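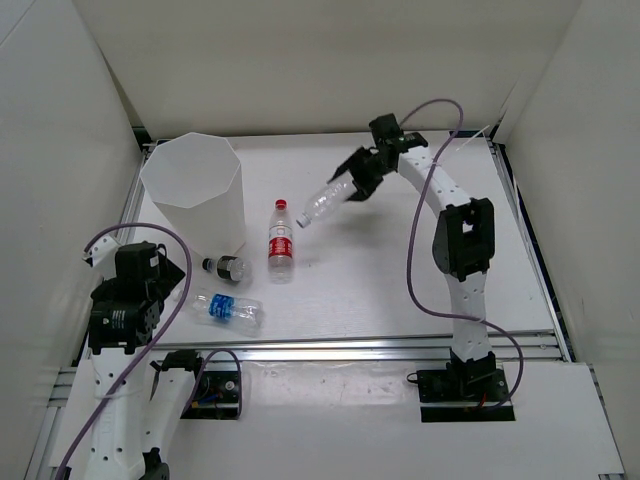 The Melcombe arm kit is back in stock! I sell these out of Wureo, the shared workshop where I rent a bench, and this is the second version of the kit. If you bought one from the September batch you already have the new wrist parts, so you can skip down to the part about cables.

What you get is one arm, ready to put together, for $499. It's a bench-sized arm with a gripper, and it bolts down to a flat base plate that you clamp or screw to whatever you have. Most people start with one. I run 2 of them side by side along the front of one work surface, and I won't lie, I built the second one mostly because the first one looked lonely. But two arms really are more fun. One can hold a thing while the other fusses with it, and you start seeing jobs all over the place that you wouldn't try with one.

My job right now is sorting empty drink bottles. I picked bottles because they cost nothing and they're mean. Clear plastic is hard for a camera to see, the labels are all different, and a crushed bottle never sits the same way twice. A round, full-size bottle rolls off if you nudge it, and the little ones hide behind the bin. If an arm can pick up a squashed water bottle and drop it in a bin, it can handle most of the stuff you'd want to throw at it at home. Leave the caps on, by the way. The gripper squeezes the air out of an open bottle and then it slips.

In the box:

Base plate and base joint, already wired to each other
Upper and lower links, printed in white, with all the screw holes opened up and cleaned out
Elbow joint
Wrist stack and gripper, tested here before they go out
Motor controller (the Ammont board, same one as before)
3 spare gripper fingers
Cable, zip ties, screws, and two hex keys, because one of them will end up under the couch

Not in the box: the power supply, the computer, and a camera. I used to bundle a power supply and it pushed the shipping up so much that I quit. Any decent bench supply that matches the sheet will do fine.

About putting it together. Give it a weekend. You could do it in an evening if you've built one before, but the wrist is fiddly and you don't want to be doing it tired. Build from the base up, and run each joint by itself before you add the next one. I skipped that on my own second arm and had to take the whole elbow back off to find one loose plug (twenty screws, and I said a bad word for each).

Now the cables. This is what I get the most mail about. Leave more slack than looks right. I use long purple cable with big loops over the wrist, then tie it down to a link so it can't wander. It looks goofy – it works, though. Tie it too tight near the wrist and the arm will fight the cable every time it turns. If you want a tidy run inside the links, there's no room for it on this version. I may get to it, I may not.

For the table, you want something flat, plain and pale. Mine is white with metal rail along the edges, and low-key walls on three sides so the camera isn't looking at my neighbor's bench. Rail is handy if you like to move things. A bit of shelf board and some clamps will get you going just as well. The plates sit in front of the work surface on my setup, and I like that better than putting them on top, since it leaves the whole table free.

Software is the Abbasi package, which is free to download. The setup file for this arm comes with it, so pick Melcombe from the list and it'll load the joint limits for you. Running two arms means giving each its own number first. Do that with only one plugged in or they'll both answer to the same name and you'll have a silly few minutes.

Shipping is 3 working days from when you order, longer if I've run out of links and have to print more. Spare fingers, plugs and single joints are on the parts list, just write and ask. Returns are fine if you haven't cut the cable.

Price and stock checked 4 Oct 2018. If you've got yours sorting something weirder than bottles, send me a note, I'd love to see it.

Contact the bench at Wureo | © 2018 Melcombe arm kits | Back to top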